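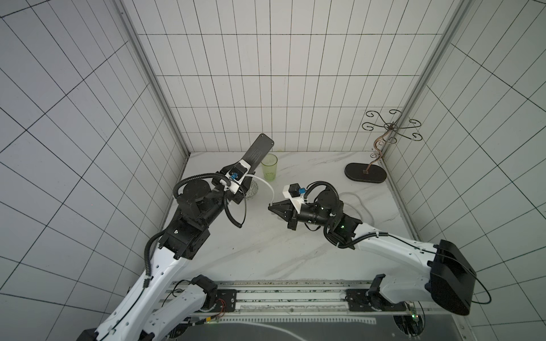

White tiles with thin black grout lines, and a pale green cup at the back.

Home & DIY > Walls and Floors > Tiling

White tiles and dark grout, am I going to regret it?

Posted by marrowfat, April

We're finally doing the utility room and I have completely fallen for plain white tiles with dark grout! I've wanted it for years. I keep a folder of saved kitchens and bathrooms and nearly every one has it. The tiles are bought (Drollano, the plain white ones, 100 mm wide, laid upright) and they're going up on three walls, so there are two inside corners to deal with.

Now I've started reading and I've got the wobbles. My sister says the dark stuff gets into the surface of the tile and you never get it out. The man in the shop at Satley told me to go for mid grey and stop worrying. I've only ever grouted once, a white splashback behind a basin, and with white on white you can get away with murder.

So what I want to know is whether it's much harder to do neatly, and does it stay dark? Also what do you do in the corners? I'm happy to go slowly. I've got the whole of next month and a radio.

Replies

Nazar Levchenko

Do it! I've done two rooms this way and would do a third tomorrow if there was a room left. Dark lines give a plain cheap tile a bit of backbone, and they're brilliant where there's a worktop or a floor that already has some pattern going on, because the wall stays crisp and calm behind it.

It is fussier than white, your sister has a point there. Everything shows. If one tile is a hair out, the line next to it is fatter than its neighbour and your eye will go straight to it every time you load the washing machine. So most of the work is in the tiling, before you've opened the grout at all. Use spacers on every joint, the proper cross ones, and check your level every couple of rows. Upright tiles are less forgiving than they look, as those long verticals run all the way up and any lean adds up.

About the staining. A glazed tile with a good smooth surface shouldn't take it in. Matt ones, or anything with a crackle finish, can hold on to the pigment, so grout a spare tile first and leave it overnight. I had a spare stuck to a bit of board and it told me everything I needed to know. If it leaves a shadow, you want a grout release or a sealer on the tile faces before you start.

Have a good look at each tile for scratches while you're at it - dark grout will sit in a scratch and turn it into a pencil line. Put the scratched ones aside for your cuts. 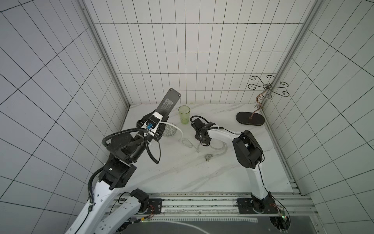 Mixing and getting it on

I used Retamal charcoal, the powder in a tub, and went through 6 kg on the bigger room. Whatever you buy, get all of it at once and check the batch numbers match, then mix the dry powder together in one bucket. Two batches of white will pass. Two batches of charcoal won't!

Measure the water every single time. Too much and it dries patchy and pale, and that's usually what people mean when they say it's gone grey on them. Mix small amounts, let it stand for as long as the tub says, stir again, and push it in on the diagonal with a rubber float so you don't drag it out of the joints.

Then the wiping. Sponge well wrung out, clean water, change the water far more than feels reasonable. A wet sponge washes the colour out and you get those light streaks along the joint. When there's a dusty haze left, buff it off with a dry cloth. It's my favourite bit of the job, the whole wall suddenly comes up and you stand there grinning at it like an idiot.

In the corners don't use grout at all. Leave a gap and fill it with silicone in a matching colour, same where the tiles meet the worktop. Walls move a little and grout cracks there. Masking tape both sides, one steady run, smooth it, tape off while it's still soft.

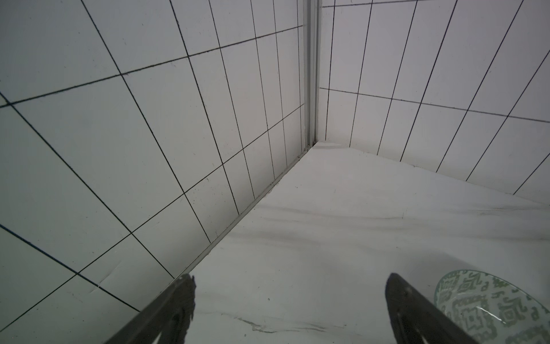 plumduff

Agree with nearly all of that but I'd go for the grey. We had black in our last place in Wundgate, hard water area, and the joints near the tap went chalky. It came off with a mild limescale cleaner but it always came back. On the walls away from the water it was still lovely when we moved out. Don't use anything acidic too often, it eats the grout.

Bev_in_the_shed

get a grout pen for touching up. mine was £11 for two and they've done the whole bathroom

marrowfat

Thank you all so much, you've cheered me right up! I did a spare tile last night and it wiped off beautifully, so charcoal it is. plumduff, we've got hard water too, but the sink is only on the one wall and I'm quite prepared to dry it off with a tea towel. Nazar, did you do all the walls in one go or let one set before starting the next?

Nazar Levchenko

One wall at a time, and I stopped at the corners so there was never a join halfway along. Start on whichever wall is behind the door. Your wiping will be much better by the last one.

Last updated: April, 140 people found this page helpful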